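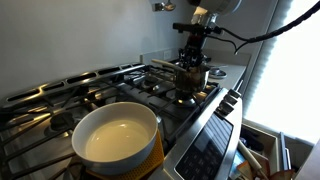
The campaign wanted Leobardo Ledesma to say one word on camera, and he had been putting it off since breakfast. The word was "proud". The party had written the rest around it: as a gay man and a small businessman, he was proud to stand with Councillor Merov, who had always been a friend to people like him. He had the script on the kitchen worktop, next to the cooker, where the big white bowl was standing on its yellow-orange mat over the front burner. He moved the page further from the gas out of habit and read it again.

Damián Bermúdez came in at two with his coat still on.

"Have you learnt it?"

"There's nothing to learn. It's four sentences."

"Then say it to me."

Leobardo said the first sentence. He got as far as "friend" and stopped.

"You've got a face on," said Damián.

"It's my ordinary face."

Damián had managed three campaigns for Merov and lost one. He was not a cruel man. He had found Leobardo at a chamber of trade lunch, when Leobardo was still angry about the parking charges, and had asked him whether he had ever thought of getting involved. Leobardo had been flattered. He had delivered leaflets for a year. He had stood in the rain outside the school on polling day with a rosette on, and an old neighbour had crossed the road to avoid him, and he had told himself she was going to the chemist.

"He voted to close the Adebisi Centre," Leobardo said.

"He voted for a budget."

"The centre was in the budget. It was the only thing in it that closed."

"It cost too much and hardly anyone went."

"I went," said Leobardo.

He had been nineteen. It was two rooms above a carpet shop then, with a kettle and a rack of pamphlets, and a woman called Adebisi who ran it five evenings a week and did the ironing while people talked to her. She had never asked him a question. He had gone for 2 months before he told her his real name. When she died they had put hers over the door, and the council had sent somebody to shake hands. It might have been Merov. Leobardo had looked through the old pictures once to check, but they were mostly of the backs of heads.

Damián took his coat off and put it over a chair.

"Look," he said. "The other side are going to put out a film with his voting record. It's going out at 6 tonight. We need ours up first. You don't have to say he's a saint. You say he's been a friend. Has he been a friend to you?"

Leobardo thought about it. Merov had come to the opening of the second shop. He had sent flowers when Leobardo's father was ill, and the card had been in his own handwriting. He had once introduced Leobardo's boyfriend to a room full of people at the Kerex Hall as "a very good pal of Leo's", and everyone had been pleasant.

"To me, yes," he said.

"There you are."

"It doesn't say to me. It says to people like me."

Damián picked up the page and a pen. He crossed out three words, wrote one above them and turned it round.

"Better?"

It was better. It was also true, as far as it went. Leobardo read it out, all four sentences, and Damián nodded and rang the people from Protiro, who were waiting in a van at the end of the road. They put a light up by the window and moved a plant. A girl with a clipboard asked him to say his name and what he did, for sound, and he told her he sold shoes.

He did it in one take. He said "proud" without any trouble. Damián shook his hand, and then held on to it a moment longer than he needed to.

The film went up at half past four. The word "me" had gone. They had ended the sentence at "friend", so that Merov had always been a friend, and then there was music, and a rainbow came up slowly behind the party's name.

Leobardo watched it in the shop, in the stockroom, standing up. By five it had 100 comments. He read the first few and put the phone in his pocket. A woman was waiting out front to try on a pair of boots, and he fetched both sizes — she had said she was never sure — and knelt down to help her with the zip.

"I've just seen you," she said. "On my phone, on the bus. It was you, wasn't it?"

"It was, yes."

She looked at the top of his head for a while.

"They're a bit tight," she said, and he went to put them back in the box.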